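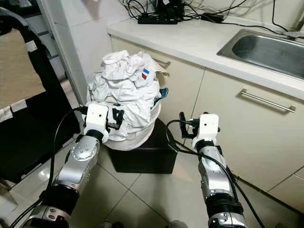 3.2 Players and selection records

We followed 35 club handball players who had been turned down at least once for a regional youth squad. All were playing for Dimley or Stefanou when the study began in August. Natália Seixas collected the trial sheets from both clubs and entered them by hand.

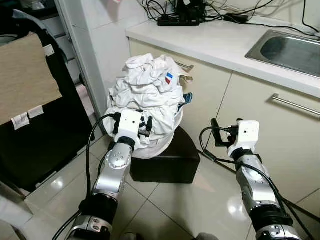 Five players had no written record of the trial. For these we used the date given by the player and checked it with the coach of the time. In two cases the dates did not match – we kept the coach's.

Each interview lasted 40 minutes and was held at the club. Sumeya Lencho led all of them.
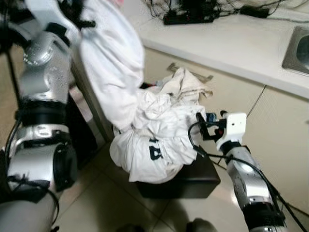
Players were asked when they first heard they had not been picked, who told them, and whether they trained the following week. Answers were coded twice, with a month between the two rounds.

Figure 2. Two robot arms and a bunched white garment on a black stool.

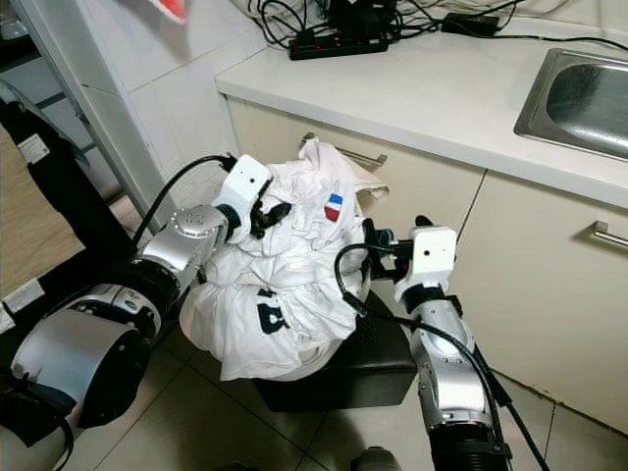
Playing minutes came from league match reports. A player with fewer than 900 minutes in a season was counted as a reserve for that season. Cup games were left out, as Stefanou did not enter the cup in the first year.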